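Home > Workshop Tips > Teaching an arm by hand

Teaching a two-arm setup to pass things across

Posted February 11, 2025 by Jirayu Ruangrit

These tips are for people who drive the arms by remote control and record each run for training. Most of them work for hand guiding too.

Before you record, run the whole task once with the recorder off. Pick a start pose for each arm and go back to it every time. Keep each run under 45 seconds. If you need longer, split the task in two.

Wipe the controller grips and check the trigger travel. A sticky trigger shows up in the data as a gripper that closes in jumps.

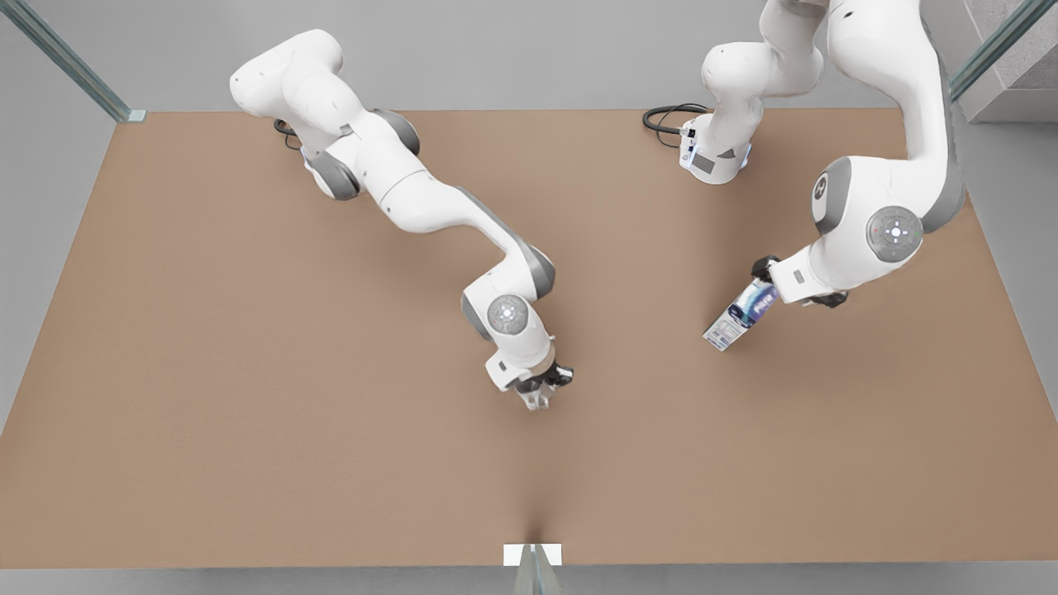 Handovers go better when one arm waits. Bring the receiving gripper in first, stop it near the middle of the table with its fingers already a little open, and leave it alone. Then move only the arm with the object. With a drink carton, hold it at a slant so that it points toward the middle and the free end is easy to reach. Keep it clear of the tabletop – a dragging corner will turn it in the fingers.

Close the second gripper fully before you open the first. Count one beat between the two.

Throw out runs where you stopped to think. Prasert Rungrueang recorded 72 handovers in January and kept 42, and he says he should have been stricter.

Take a break after 7 bad runs in a row. Tired hands overshoot.

Label the runs the same day, and note which arm gave and which arm received.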